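The case for a robot that only folds T-shirts

I have spent much of January thinking about T-shirts, and I would like to make the case that this was time well spent.

The Zedwood folding kit is two arms, two grippers, a software package called Soden and a brown work surface. You put a T-shirt on the surface and the arms fold it. It won't do your jeans, and it won't pair your socks. The first thing most people say when I tell them about it is that a person could do the job faster, and they are right. I still think it is the most interesting piece of kit I have had the chance to use in years.

Cloth is horrible stuff for a machine. A gearbox casing is the same shape when you put it down as it was when you picked it up, and you can write its shape into a drawing and trust the drawing. Pick up a T-shirt by the shoulder and it becomes something else entirely! A black shirt is worse still, as the wrinkles and the edges all sink into the same dark patch and the software has very little to go on.

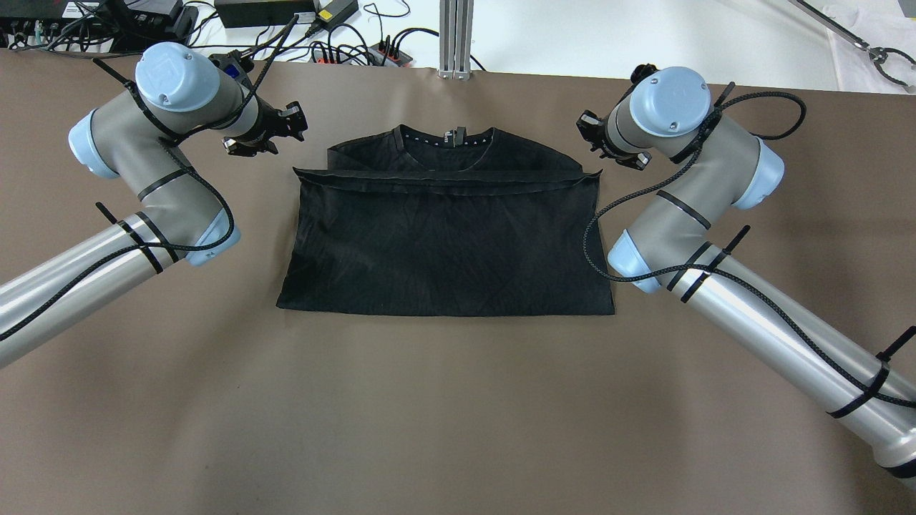
So when people ask me why anyone would sell a machine that does so little, my answer is that it does one hard thing and the sellers are open about where it stops. The list of garments it will take is short and printed on the first page of the manual. I have reviewed machines with brochures thicker than their manuals, and I know which sort I would rather have in the building.

The arms work as a pair, and this is where I became properly fond of it. One holds while the other pulls, or both take a corner and go over together, and there is a tiny wait before the lift that looks for all the world like someone making up their mind. I know it is only the planner catching up. I watched it anyway, with a cup of tea going cold next to me, well past the point where I had learned anything useful for a review.

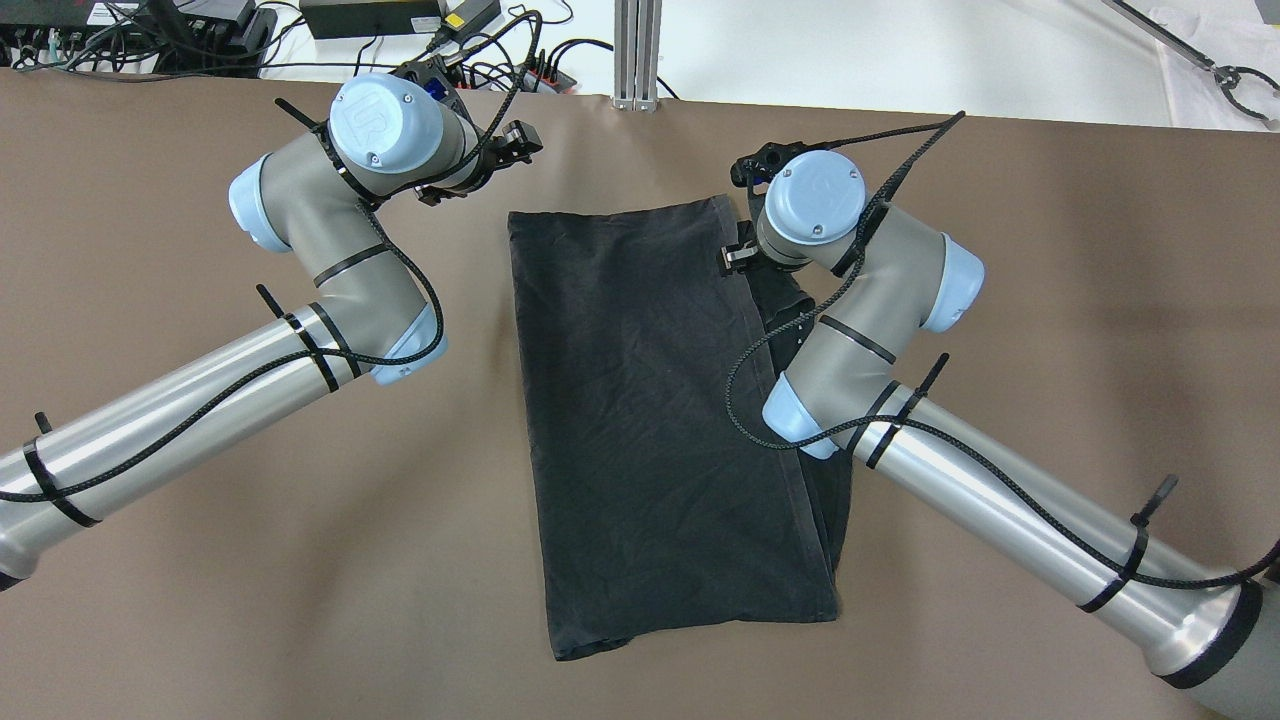 The right-hand gripper at the corner of a folded black garment.

Now for the grumbles, of which I have a few. Setting up Soden took me 2 evenings. The second was spent entirely on lining up the cameras, and the instructions for that part read as if they were written by somebody who had already done it many times and was keen to get home. The cabling is a matter of zip ties and patience. I would also like a proper pause button on the front screen, where at present you have to go through a menu to find it.

Then there is the matter of speed. Zedwood sent me 200 plain shirts to work through (my spare room has not recovered), and anyone hoping to clear a laundry's Monday-morning mountain with a single kit will be let down. A small print shop is a better fit. Shirts come off the press in the same few sizes, they all need the same fold, and the person doing the folding would nearly always be more use mixing ink or answering the phone. I can see it earning its keep there, quietly, in a corner.

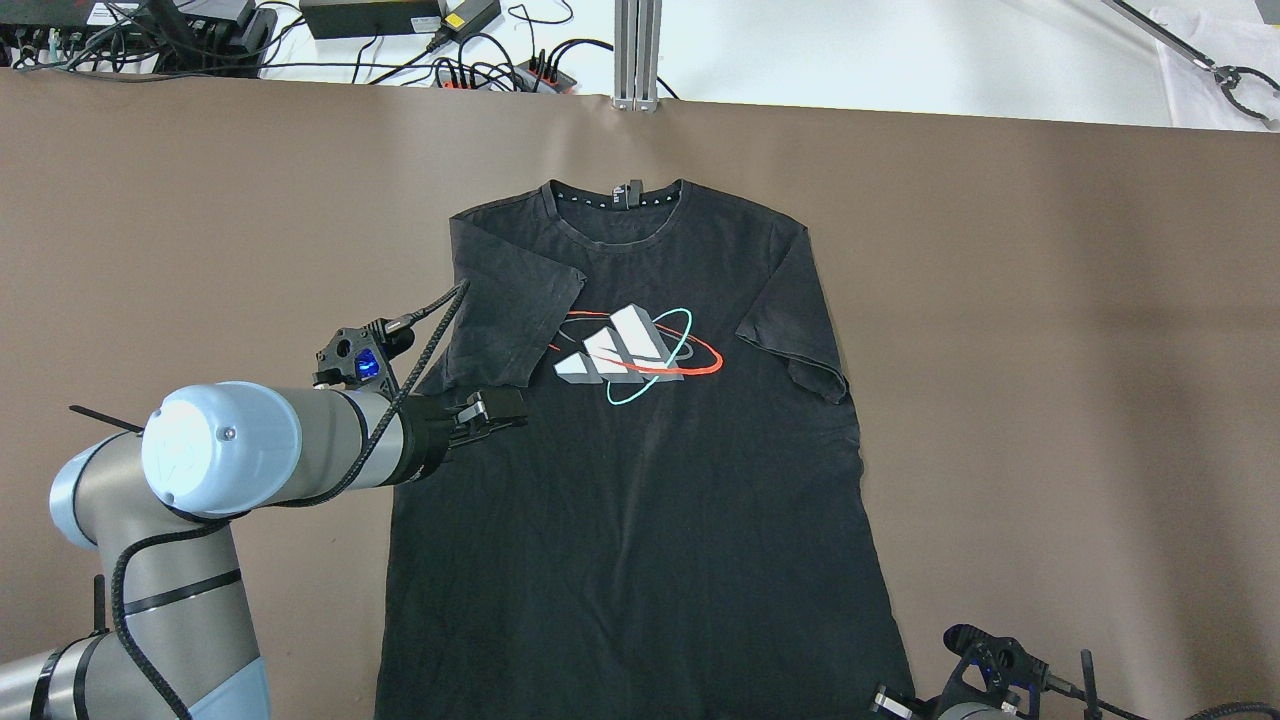
Does a shirt have to be laid out neatly before the arms can start?

It needs to be on the surface and mostly flat, with the neck towards the back. A sleeve that has flopped over is usually fine, but a shirt dropped in a heap should be opened out by hand first.

That last point will put some people off, and I understand it. Risska, the rival kit I tried last year, claims to start from a heap, and now and then it really does, which is a lovely thing to see. It also gave up on me so often that I stopped leaving the room. With the Zedwood kit I leave the room. For me that settles it, though a research lab might well choose the other way and have more fun.

What I like best is how much of it you can get at. The fold is kept as a plain list of steps, and you can change them. I made a narrower fold for a shelf at home that has defeated me since I moved in, and it took me one lunch break and no help from anyone. The file came to 248 lines, most of them notes to myself. There is an add-on called Wei that lets you share folds with other owners, and I have already pinched a very good one for long sleeves.

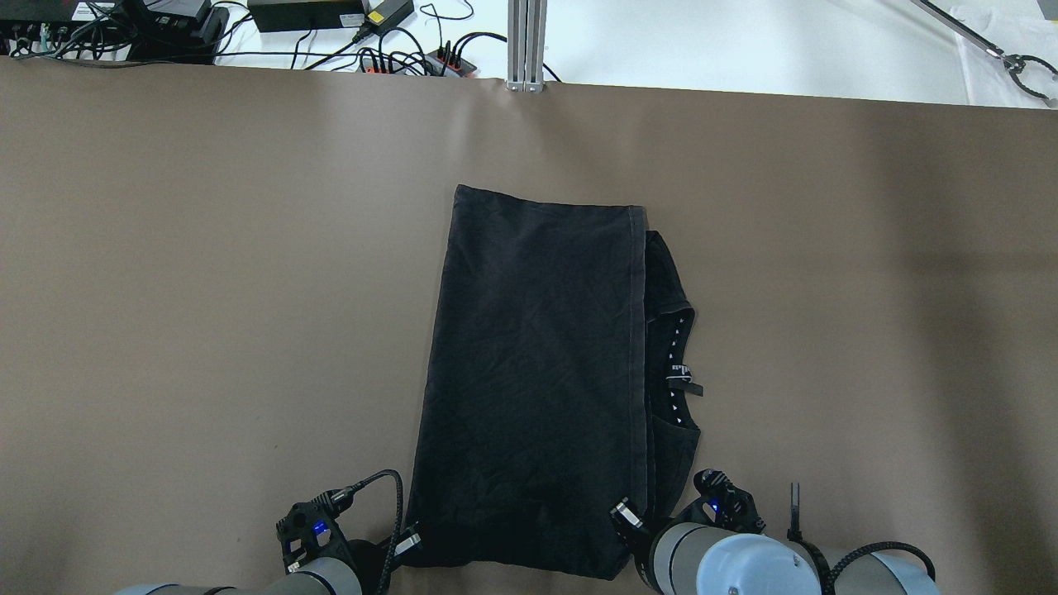
Folded lengthwise, with the neck label showing on the right.

I would buy one for a print shop tomorrow. I wouldn't buy one for a house, unless it was mine, and the spare room is still full of shirts.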